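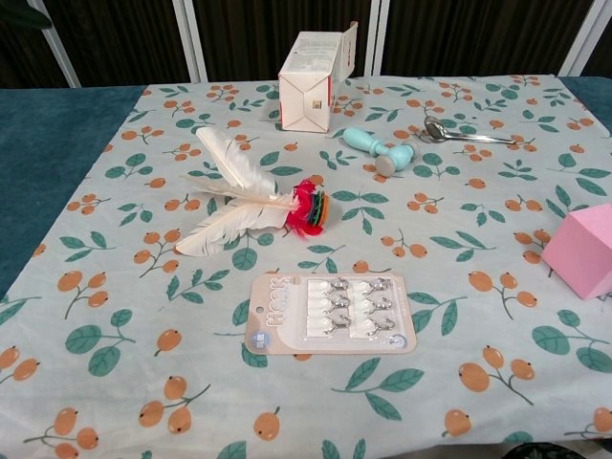
April, evening bench notes - two-finger gripper, second set of fingers

Started 7:40 pm. Test cloth is the berry print again. I know the argument for a plain surface, and I'll get to it, but every number in this notebook so far was taken on a patterned cloth and I don't want to change the fingers and the background in the same week.

Objects for this round: open white box, blue toy mallet, steel spoon, the feathered kicker toy, hooks in their blister pack, pink foam cube. Layout is spread out with clear cloth between things. That is generous to the arm. A real kitchen table does not look like this, and I'd like whoever reads these notes to keep it in mind when the percentages start sounding good.

Fingers

The new pads are the Zaugg silicone ones, glued to the printed fingers with the same contact cement as last time. The claim on the package is that they "grip anything." The old pads came from a bicycle inner tube and cost nothing. So the bar is the inner tube, and the Zaugg pads have to beat it by enough to justify buying them again when they tear. I have my doubts about the tearing too. The left one already has a nick from when I trimmed it.

Servo is the Lastum, still the one with the slop in the horn. I shimmed it with a strip cut from a soda can. It helped. It is not a fix, and if the numbers drift over the next month the shim is the first place to look.

Controller limits: close command capped at 2000 on the pulse setting, which keeps the horn off the hard stop. I had it higher in March and cooked a gear. Please don't raise it on the shared profile. If you need more squeeze, make your own profile and put your initials on it.

What I expect, written down before running so I can't fudge it later

Foam cube: will pick every time, tells us nothing. I keep it in as a sanity check. If the cube fails, something is unplugged.

Mallet: fine by the handle. By the head I expect it to roll. The planner likes to go for the head since it's the biggest blob, and I haven't found the setting that talks it out of that.

Spoon: the one I care about. Thin, shiny, nearly flat on the cloth. The old pads dragged it sideways more often than they lifted it. The depth camera also loses the bowl when the overhead light is on, so part of what we called a grip problem was probably a seeing problem. We never separated the two. I should have.

Feathered toy: expect it to grab feathers. The base is the right target and the feathers take up most of the outline. If it lifts by a feather, do I count that? Decision: it counts only if it survives the move to the bin. Same rule as for everything else.

Hooks: flat card with a clear plastic shell over it. The Detano camera treats clear plastic as either a hole or a mirror depending on its mood. I'd put money against this one.

Box: standing open with the flaps up. A flap is an easy pinch and a bad one. I expect it to look like a success right up until the box swings.

On the Jurlow planner

The update notes say pick success went up to 74 percent on "household items." No list of items, no surface, no word on what counted as a pick. Could be foam cubes all the way down for all I can tell. I installed it anyway, on the second card, so the old version is still there to go back to. Both versions get the same six objects and the same fingers.

Plan is 40 attempts per version, each one logged as picked, dropped or never touched. Last time we lumped dropped and never touched together, and that made the whole March table close to useless.

Resetting by hand between attempts is the slow part. Put things back loosely where they were. Don't help it. I have caught myself turning the spoon to a nicer angle, and I'd bet I'm not the only one.

Still to do

- re-zero the wrist before the first run, it was two degrees off last time
- overhead light off for the first half, on for the second, note it in the log
- find the spare fuse
- order filament, the gray is nearly out
- ask on the board if anyone has a dull spoon to swap in for comparison

Stopping setup at 8:25. Runs go on the next page.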